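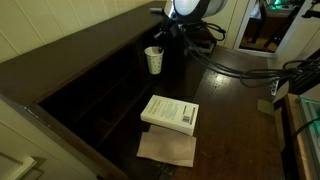
Tiempo de lectura: 4 min

Capítulo 5. La jornada de puertas abiertas

Quien visita Birnix espera una nave industrial. Ye-seo Kwon recibe a los grupos ante un escritorio con casilleros, y allí el brazo se las ve con un vaso de papel y un libro en rústica.

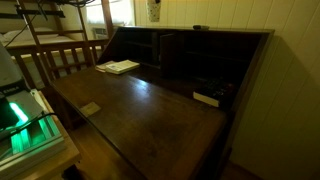 Apartado 5.1 · Lectura: 52 palabras

Antes de juzgar al robot conviene juzgar la mesa. El barniz devuelve la luz a manchas, y ningún folleto comercial menciona los reflejos. Olesia Bondarchuk, que vino a comprar, preguntó primero por el precio del mueble.
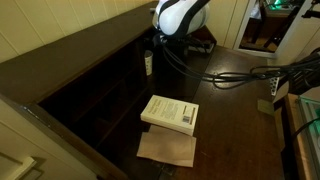 Figura 5.3. El libro sobre el papel marrón; detrás, el vaso.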